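Nabil Haddadin makes me tea before I've got my coat off, and then forgets to give it to me. He's too busy explaining rice. We're in the back kitchen of Semaan, his little takeaway in Brombridge, and I've come to ask how a man who ran a falafel counter for 15 years ended up teaching half the town to roll sushi.

"My daughter wanted it for her birthday," he says. "I looked at the price in the shop and thought, no chance, I'll make it. And it was terrible! Like wallpaper paste with fish in." He laughs so hard at this that he has to put the knife down. "So I made it again. I was angry with it."

He was angry with it for most of a winter, by the sound of things. He borrowed books from the library in Lorulside, ate a great deal of bad rice, and by the spring was bold enough to put a handwritten menu in the window next to the falafel one. The classes came later, when customers kept asking how he did it.

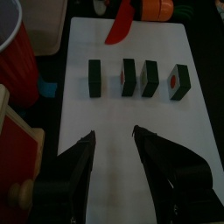
Beginners always want to talk about fish, Nabil tells me, and he always drags them back to the rice and the seaweed. Rinse until your arm aches, let it sit, and don't you dare lift the lid. Children get the idea quickest, in his view, and I can believe it — anyone who has played with toy sushi knows the look he's after, a dark green wrapper round the outside and a white face with a red circle on it. "That is the whole thing," he says. "Green, white, a bit of something in the middle. People put seven fillings in and then they ring me up because it won't close."

I ask what he thinks of the seven-fillings crowd and he pulls a face. Then he admits he did it himself for a month. There was a roll with pickled turnip, tahini, cucumber, roast pepper and I forget what else, and it was called the Tralau after the street he grew up on. It sold well. He still took it off the menu.

"Why?"

"It fell apart on people's shirts."

The turnip has survived in a simpler roll, just turnip and cucumber, and I ate four pieces standing up at the counter. I'd go back for that alone! It's sharp and pink and very crunchy, and he serves it with a lemony dip in place of the usual soy (you can have soy if you ask, but he'll look a bit hurt).
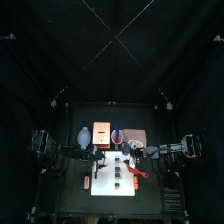

Enter Raed

Halfway through the afternoon the back door bangs and in comes Raed Rizk, his business partner, with a sack of rice on his shoulder. Raed does the books. He was against the whole idea and is quite happy to say so.

"I told him, we have 14 seats and one fryer, and you want to buy a rice cooker for £1,295," he says. "Who buys this?"

"I bought this," says Nabil.

"He bought this," says Raed.

The cooker sits by the wall and they both clearly adore it. In October, their busiest month for classes, they taught 115 people between them, because Raed does the evening sessions now. He's the stricter teacher, I'm told. He takes phones off people.

I ask if he's any good at rolling and there's a long pause while they look at each other. "He is very neat," Nabil says at last. "Slow. But very neat."

Raed shrugs and starts filling the rice bin. My tea has turned up by this point, stone cold, behind a tub of ginger. I drink it anyway and ask for another plate of the turnip.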